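Fourteen years behind the counter in Kolalstead

The kitchen supply shop on Shehata Road opens at 8, but the owner is usually in well before that. She took over the lease 14 years ago, when the unit had been a shoe repairer's and still smelled of glue. 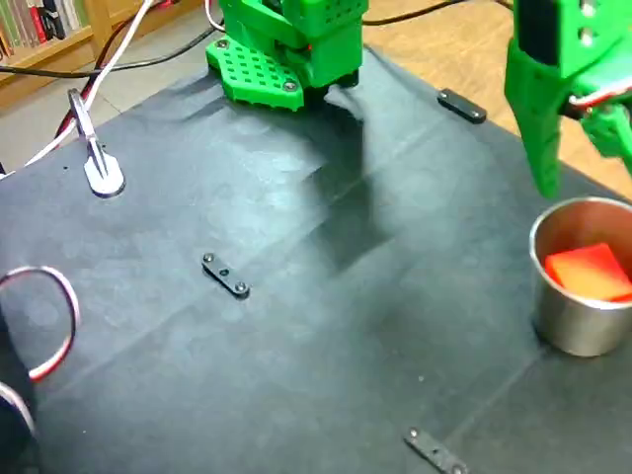 A metal cup on a mat.

"I'd worked in a bank until then," she says. "I knew how to read a set of accounts and not much else. The first month I ordered far too many cake tins. I was selling them off the following spring."

Most of her trade is in plain, everyday things: cups, pans, peelers, jam jars. She buys the metalware from Skuvik, a small wholesaler she has used from the start, and goes over to their warehouse every August to choose stock for the winter.

"I like to pick things up before I buy them. You can tell a lot from the rim of a cup. If it's rough there, it'll be rough everywhere."

The shop has had lean spells. The worst came when the car park behind the high street closed for resurfacing and stayed closed for 31 weeks. Takings fell by almost half, and she let the Saturday job go unfilled.

"People weren't going to carry a stockpot from the other side of town. I don't blame them. I wouldn't have."

She now sells online as well, through a site called Kodivow, and sends out some 100 parcels a month. She packs them herself in the back room after closing. Breakages are rare, though she has stopped posting glass lids.

Asked whether she would do it again, she takes a while to answer.

"Yes, but I'd take a smaller shop. I pay to heat a lot of air in here. And I'd have learned to sharpen knives sooner, as that's what brings people back."

Knife sharpening is done while you wait on weekday mornings. The lease has three years left to run and she expects to renew it, if the landlord mends the roof over the stockroom first.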